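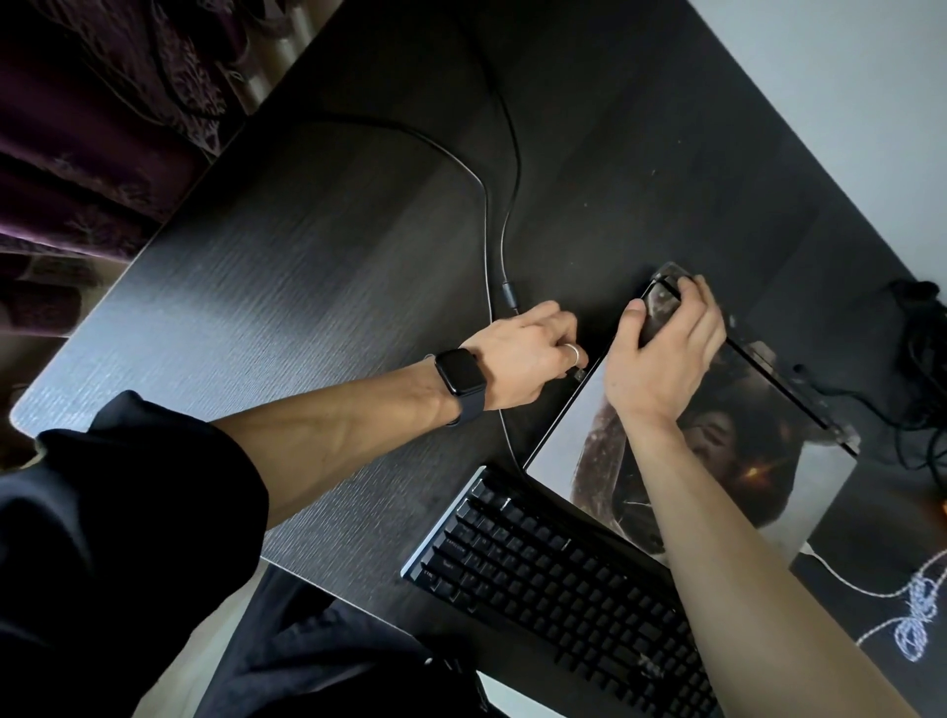 Grorer head-mount capture kit, reviewed after 25 hours of use

I bought the Grorer to record hand demos for our arm-training work at Mesten. Desk jobs were first up: plugging a cable into a display, moving a keyboard, coiling leads. The overhead angle keeps both hands in view most of the time, and colour is decent even on a black desktop.

Battery life is rated at up to 5 hours. Mine has never got there. The strap pinches behind the ears – Orest Hrytsenko swapped his for the one off an old Trunell and prefers it.

Export is slow and the manual is thin. I'd still buy it again at the sale price.

Yaryna Romaniuk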